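25 August 2023

Water meter read at 6 this morning, before anyone was up. The overnight difference was 2 liters, down from 8 at the start of the week. The toilet fill valve was therefore most of the loss, and the remainder is somewhere between the meter and the kitchen branch. I have left the garden line shut off to rule it out.

The method is the same as in June. Last draw at night, photograph the dial, no flushing, read again before the first tap is opened. The small red wheel on the dial is more use than the digits at these rates. With the house valve closed it stood still for the whole time I watched it. With the valve open it crept. That puts the leak on our side and ends the argument with Hillasis, who had been billing us for 387 units and calling it normal for the size of the house.

Replaced the seal washer in the fill valve with one from the Ostrowski kit. The old one had a groove worn across half its face. The new washer is slightly thicker, so the float had to come down one notch to keep the level under the overflow. I flushed it several times and put dye in the tank. After an hour the bowl was clear.

The stop valve under the kitchen sink is the next suspect. The packing nut took an eighth of a turn. A dry paper towel wrapped around the stem showed a faint mark at the lower edge by noon – possibly condensation, so I have put a fresh one on and will look before bed.

Lunch late. Bread, the last of the soup.

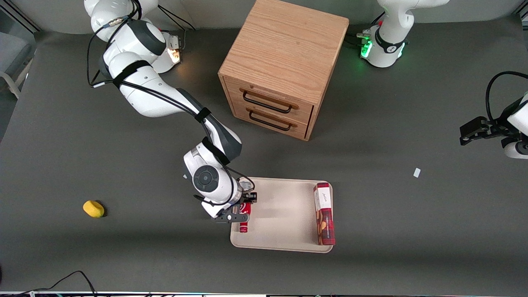 Damir Gashi wrote back in the afternoon that I should stop tightening packing nuts on valves of that age, as the graphite goes hard and the stem scores, and that he would repack the whole thing or swap it for a quarter-turn. He also asked whether I had checked the pressure, which I had not.

Borrowed the gauge from Hanna and put it on the laundry tap. Static pressure was higher than I would like, and it rose further after the water heater had run. Expansion with nowhere to go would explain a valve that weeps at night and is dry by day. The reducing valve is a Bidell, original to the house, and the adjusting screw is painted over. I did not force it.

Plan for tomorrow: second overnight reading with the sink valve closed, same method. If the wheel stands still, order the quarter-turn. If it creeps, lift the board by the back door, where the branch goes under the floor – the one stretch I have never seen.

Gauge left on the tap overnight to record the peak. Towel at ten: dry.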